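Setting wrist camera exposure for shiny objects, before you compare grippers
By Rizal Manurung

When I compare two grippers, I want the same picture quality from both wrist cameras.

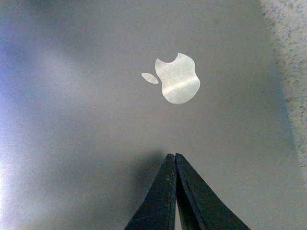

A bare metal surface is the most difficult case for me, so I start with it. A closed laptop is good for this test. If the camera can handle a logo that reflects the lamp, it can handle most things on my bench.

What you need: the arm, the gripper with its wrist camera, a desk lamp, and one flat metal object. I used the Clundora gripper first and the Drumton gripper second, both on the same Tavares arm.

Step 1. Close the fingers fully. Move the arm down slowly until the tips are close to the metal, but do not touch it. I set the arm speed to 8 percent for this.

Step 2. Put the lamp at one side. You should get a soft shadow of the fingers on the other side. Keep this shadow in view, it helps you to judge the height.

Step 3. Turn off auto exposure. Begin with the value 75 and look at the brightest reflection. If it has no detail inside, go down in small steps. With the Clundora I stopped at 70.

Step 4. Check the fingers. Dark fingers can become one black shape when the exposure is low. You must still see the line where the two fingers meet. If you lose it, move the lamp farther away and repeat step 3.

Step 5. Lock the white balance also. Gray metal easily takes a blue color at one side, and auto mode will then change the whole picture when the arm moves.

Save the values with the name of the gripper. Then change the gripper, go back to the same arm position, and start again from step 1. The Drumton camera has a different scale for exposure, so do not copy the number from one to the other.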